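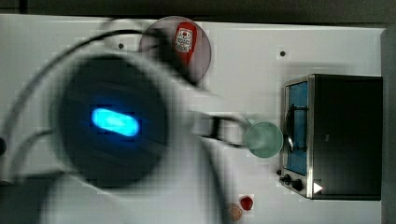

Temps de lecture : 4 min

Lundi 29 avril 2024, par Yaa Asamoah

Bonjour à toutes et à tous,

Merci Ertuğrul pour ton message, et pardon d'avoir mis si longtemps à répondre (j'ai passé une bonne partie de la semaine entre deux trains, avec les devis imprimés sur les genoux, ce qui n'aide pas à réfléchir). Je remets tes questions pour ceux qui auraient perdu le fil :

> Chers collègues,
> On me demande une ligne budgétaire pour le deuxième poste de manipulation à Parnton. Est-ce qu'on reprend exactement la même configuration qu'à Pernholm, ou est-ce qu'on en profite pour changer de pince ? Et que met-on en face de « petit matériel » ? En février, j'avais écrit 2000 euros un peu au hasard, et j'aimerais bien pouvoir les défendre.
> Amitiés,
> Ertuğrul Akyol

Alors, dans l'ordre, ou presque. Pour le bras lui-même, je suis d'avis de reprendre le même modèle sans hésiter. Je sais que le catalogue a bougé et que Wumpini regarde avec envie les versions à plus grande portée, mais deux postes identiques, ce sont des pièces que l'on peut échanger d'un site à l'autre, un seul jeu de scripts de calibration, et des étudiants qui passent de l'un à l'autre sans tout réapprendre. Nous avons assez souffert avec la table du projet Ene, où chaque vis était différente !

Pour la pince, c'est plus délicat. Nos scénarios tournent tous autour de la cuisine, avec de la vaisselle, et je vous invite à penser aux objets avant de penser aux newtons. Une assiette posée à plat, on la prend par le bord ou on ne la prend pas. Une passoire, c'est encore une autre histoire : le bord est courbe, la paroi a une certaine souplesse, et les petits trous donnent du fil à retordre à l'estimation de profondeur. 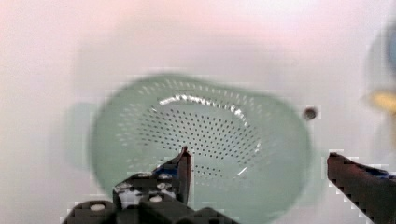 La passoire vert d'eau entre les deux doigts, vue depuis le poignet.

Je demanderais donc une paire de doigts de rechange par poste, et des embouts en nombre. Les embouts sont des consommables, il faut les inscrire comme tels, sinon la comptabilité nous les refusera en cours d'année au motif que ce n'est pas de l'équipement (c'est arrivé à Ebenezer, qui en parle encore). J'en prévois 8 par poste, et si nous n'utilisons pas tout, tant mieux, ils se gardent très bien dans un tiroir.

La caméra de poignet, je la compterais à part, avec son câble et un câble de secours. J'insiste sur le câble, parce qu'il suit tous les mouvements du bras et que c'est toujours lui que l'on oublie dans les devis. Comptez large sur la longueur, avec de quoi faire une boucle confortable au-dessus du poignet, et demandez au fournisseur le rayon de courbure minimal par écrit.

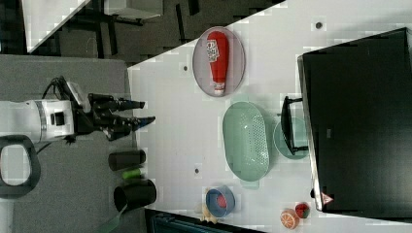 Reste le fameux « petit matériel ». Tes 2000 euros, Ertuğrul, je crois qu'ils se défendent, à condition de les découper. Le gros morceau, c'est le mini-four, et surtout pas le moins cher : la porte doit s'ouvrir et se fermer un nombre de fois que le fabricant n'a certainement jamais imaginé. Ensuite la vaisselle en plastique, les gobelets, les faux fruits, les bouteilles. Prenez tout en double dès le départ, chez le même marchand et dans les mêmes teintes. Nous avons voulu racheter une assiette l'an dernier, la couleur n'existait plus, et il a fallu refaire une série entière d'enregistrements. Je mettrais 100 euros de côté rien que pour ces remplacements.

Dernier point, les délais. Priya me signale que le plateau percé se commande à part et que l'atelier ferme en été. Si nous voulons installer à la rentrée, il faudrait un bon de commande signé assez vite. Je veux bien rédiger la fiche technique si quelqu'un se charge du tableau des coûts, car mes tableaux, vous les connaissez.

Bien amicalement, et bon courage à ceux qui sont en plein dossier,

Yaa

Commentaires

Ebenezer Kpodo
Je confirme pour les embouts ! Mettez aussi la visserie dans les consommables, elle disparaît encore plus vite.

Priya Fitzsimmons
Je prends le tableau des coûts. Yaa, peux-tu m'envoyer les deux devis du bras, même annotés ?

Wumpini Owusu
Je renonce à la grande portée, promis. Par contre, je tiens à un deuxième bouton d'arrêt d'urgence, côté porte.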